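Stonthorpe Cell Service
About us

Stonthorpe Cell Service is a small company which looks after one kind of machine. We set up, maintain and repair the Dollell picking cell, a robot arm on a steel base that takes small electronic devices from a basket, places them in a fixture and puts them back after a test. Repair shops and recycling companies use it to sort used phones and scanners. We do not sell the cell and we do not build it. We come when it is new and must be taught its work, and we come again when it has drifted, worn or stopped.

The company was started by Blair Hepburn, who was before a maintenance technician in a packaging plant in Grostness. The first customer had one cell, bought secondhand, and no manual in a language that anyone in the building could read. Blair wrote a new manual during the evenings, page by page, with the machine open. We still use this manual today, although it has grown to 291 pages and the early chapters were rewritten many times. Some of us learned English partly from it, so please excuse if we all have the same mistakes.

How we set up a cell

The setup begins before we touch the robot. A person from our team first does the whole job by hand, at an ordinary table, with the same devices the customer will give to the machine. We want to know where the fingers go when they hold a phone, how hard one must press on a screen, and from which side it is comfortable to reach into the container. We write all of this down as a work sheet. The programmer then makes the arm positions from the sheet -- never from memory.
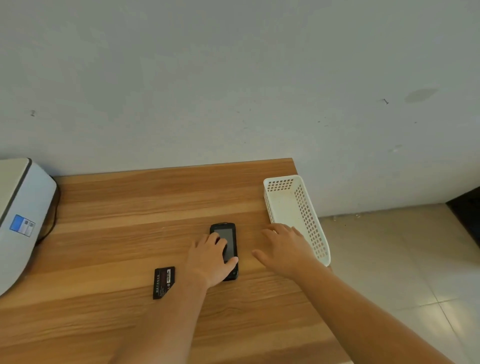 For phones with a removable battery we make a separate sheet for the body and a separate sheet for the battery. The two parts have different weight and different thickness, and a grip that is good for one can drop the other. Customers sometimes ask us to save time and use one grip for both. We have tried it, and in our opinion the time comes back later as repair hours.

After the sheets are finished we level the base, fix the fixture plate and measure the position of the basket. The basket is the part that people move without thinking about it, when they clean or when they need a bit more space. For this reason we screw 3 small stops to the bench, so that it can go only to one place. Then we run the cell at slow speed, first with nothing in the gripper, and after that with scrap devices which we bring with us. A new cell must complete 1,000 cycles in a row before we sign the acceptance paper. If it fails at cycle 297, we find the reason, correct it and start the counting again from zero.

How we look after it

Every cell under contract gets a visit in spring and another one in August, when many of our customers have a quieter period. On a visit we change the rubber pads of the gripper, check the belt of the second axis, clean the suction filter and compare the fixture position with the numbers from the setup day. We also look at the cables where they bend. A cable can look very healthy from outside and be broken inside -- this was our most frequent repair last year.

The person who works daily with the machine should be present for the visit, if possible. This person has usually noticed something already, for example a new sound in the morning when the arm takes its first device.

How we repair it

When a cell stops, call us before you switch it off, if it is safe to leave it on. The controller keeps the last error only until the power is removed. We will ask you to read the code on the panel and tell us what position the arm is in. Many faults are solved in this call. For the others we keep spare motors, pads, belts and a complete controller on the shelf in Stonthorpe, and we send the part or we drive to you with it.

Circuit boards that we cannot repair ourselves go to Sipos, a workshop that has worked with us from the beginning. They send every board back with a handwritten note of what was replaced, and we put a copy in the file of your machine.

Working with us

We give training for customer staff at our own bench. It takes one day and it finishes with changing the gripper pads without help. The telephone is answered from 7 in the morning by a technician, who can have the file of your cell open during the call. Please have the serial number ready. It is on the plate behind the lower cover, on the left side.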